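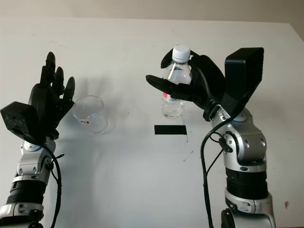
**How long does it take to compare two robot hands properly?**

Plan on one full working day per hand, plus an evening to go through the logs. Most of that time goes into mounting, homing and repeating the same few grasps until the numbers settle.

# Comparing multi-finger hands on a two-arm bench

These are the steps we use at Fledusside when a new hand comes in and we need to decide whether it goes on the arms for the long runs. The procedure assumes two arms facing a shared table, one hand on each, and a controller that can record joint positions and motor current. It works with one arm too, but you lose the handover and pouring tests in step 6.

The names below are our own. Wemetti is the logging script, and Plaltirberg is the controller build that runs both arms. Swap in whatever you have.

## What you need

- Two arms with the same wrist flange
- The hands to be compared, with their own power supplies
- A plastic bottle with a screw cap, partly filled with water
- An empty drinking glass, transparent
- A mug, a sponge and a roll of tape
- A kitchen scale
- Black electrical tape for marking positions
- Cable clips and a few spare ties

Use a clear bottle and a clear glass if your cameras will be part of the final setup. Clear objects are harder to detect, and it's better to learn that on day one. If you only want to test the hand, put a band of paper around each object and move on.

## 1. Mount the hand and route the cables

Bolt the hand to the wrist with the arm powered off. Check the flange screws twice, once after tightening and once after the first ten minutes of motion.

Leave enough slack in the cable for the wrist to turn through its full range. Clip it to the arm housing below the wrist and let a loop hang between the clip and the hand. A short loop pulls on the connector when the wrist rolls. A long one catches on things standing on the table, and a glass is usually the first to go.

Rotate the wrist slowly by hand to both ends of its travel and watch the loop. Then do it again under power at low speed.

## 2. Mark the table

Put down one strip of tape for the bottle. The strip gives you a line to set the object against between trials. Put it where both hands can reach without the elbows going past their comfortable range.

Set the glass out to the side, within reach of the other hand. Measure its position from the table edge and write it down. We put a small sticker on the glass and always turn it toward the front, so the glass goes back the same way each time.

Don't use paper cutouts or raised rings to locate the objects. The fingers touch them on low grasps and the current readings become useless.

## 3. Home and zero

Open the hand fully and run the homing routine. When it finishes, hold the fingers straight up and compare them by eye with a photo from the last good homing. If one finger curls more than the others, home again. If it still curls, stop and check the tendon or linkage before you collect anything.

Zero the wrist force sensor with the hand open and nothing touching it. Repeat the zero each time you change the arm's starting pose.

## 4. Run the wrap grasp

The wrap grasp is the first real test. The fingers go around the back of the bottle and the thumb comes across the front at mid-height.

1. Move the open hand to the approach pose beside the bottle.
2. Close the fingers first, then the thumb.
3. Wait 2 seconds.
4. Lift straight up until the base is clear of the table.
5. Hold, then lower to the tape and release.

Start at 42 percent of the closing force limit. A thin plastic bottle will buckle if you go much higher, and a buckled bottle has to be replaced before the next trial. If the bottle slides during the lift, raise the force in small steps and note the first setting that holds.

Do the whole set with the cap on. Weigh the bottle before each block of trials and top it up if the reading has changed. Ours is filled to 195 grams, bottle included.

## 5. Record the right things

In Wemetti, log these for every trial:

- Commanded and actual position for each finger joint
- Motor current for each finger
- Wrist force
- Whether the object slipped, dropped or tipped
- A short note if anything looked odd

Write the slip result by hand. We tried getting it from the current trace and it missed slow slides, which are the ones that matter in a long hold.

Keep the camera in one place for the whole comparison. If it gets bumped, recalibrate and mark the log. On the last round we lost a full block from the Magyar hand to a loose camera bracket, and those trials had to be run again.

## 6. Two-arm tests

Once both hands pass the wrap grasp on their own, try them together. One hand holds the bottle and the other works with the glass.

Start with the second hand open and upright next to the glass. Close it slowly. Glass doesn't give the way a bottle does, so the current rises fast once the fingers make contact. Set the current limit low and raise it only if the glass slips.

For pouring, first run the full motion with the cap still screwed on. Check that the two wrists never come within a hand's width of each other and that the modules on the backs of the hands clear the arms. Then take the cap off and pour at half speed. Keep a towel over the cable connectors for the first few runs.

Most of our collisions have happened on the way back from the pour, with the bottle hand returning to the tape while the glass hand was still lowering. In Plaltirberg we now make the glass hand finish its move before the bottle hand starts back.

## 7. Compare the results

Look at the lowest holding force first. A hand that holds the bottle at a lower setting has more room left for heavier objects. After that, look at how much the finger positions vary from trial to trial at the same command. Some spread is normal. If it grows through the day, the hand is probably warming up or the tendons are stretching.

For a hand that will stay on the arm, we also run 3,000 open and close cycles overnight with nothing in the grip, then repeat step 4 in the morning. Compare the two sets of numbers side by side.

## Common problems

**The thumb pushes the bottle away before the fingers close.** Delay the thumb, or move the approach pose closer so the palm touches first.

**The bottle turns in the grip during the lift.** The thumb is too high or too low. Bring it back to the middle of the body.

**The glass isn't detected.** Change the light before you change the software. A lamp from one side gives the rim a stronger edge and puts a clearer shadow on a white table.

**Readings jump when the wrist rolls.** Check the cable loop and the connector, then zero the force sensor again.

**Marks on the table confuse the tracker.** Wipe the surface down. If a stain won't come off, mask that area in the camera settings and leave the mask on for every hand in the comparison.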